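How to plan and lead a guided shore walk

These are the notes I give to new guides at Haverford before their first season. They cover a low-tide walk for a mixed public group on a mudflat or rocky shore.

Pick the date from the tide table

Start with the tide, then look at people's calendars. You want a low tide in daylight. Plan to reach the lowest part of the shore about half an hour before low water and be heading back by the time it turns. In December the best lows at Haverford come after dark, so we don't run public walks then.

Walk the route first

Do this within a week of the event, at a similar tide. Channels move. The one below the Dresby steps shifted far enough last winter that the old crossing is now knee-deep mud. Mark three or four stopping points where a group can stand on firm ground without crushing anything. Our usual loop is 1092 meters from the steps and back.

Sort out the kit

Each guide carries a first aid kit, a whistle, a phone in a dry bag, a hand lens and something shallow to show animals in. Vesna Todorova likes a plain, pale plate for empty shells and seaweed – the shapes are easier to see against it. For live animals use a container with seawater in it, and change the water often.

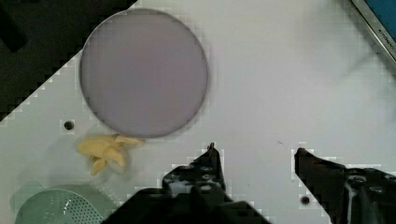

A round plate in a muted gray-lavender.

Pack the night before. Check the batteries in the headlamps even for a morning walk.

Brief the group

Keep it under five minutes. Tell people where the walk goes, when it ends and who is at the back. Closed shoes are required. Ask them to step on sand or bare rock where they can, and to leave animals where they are unless a guide picks one up.

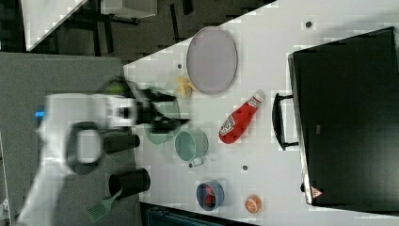

Children will run ahead. Put your second guide in front with them and stay in the middle yourself. Mirjana Radonjić has led school groups at Mavdale for years and stops every ten minutes whether or not there is anything to see, just to let the slow end catch up.

Handling animals

Wet your hands first. Hold crabs low over the container. Don't pull anything off a rock, and put turned stones back the way they were. Return each animal to the spot it came from before you move on.

After the walk

Count heads at the steps. Rinse the kit in fresh water and dry it before it goes back in the shed. Send your species list to Dorottya Dobos the same evening if you can. Note the tide height and the weather at the top – lists without them can't be used.

The next training walk for new guides is Tue 24 March, meeting at the Dresby steps.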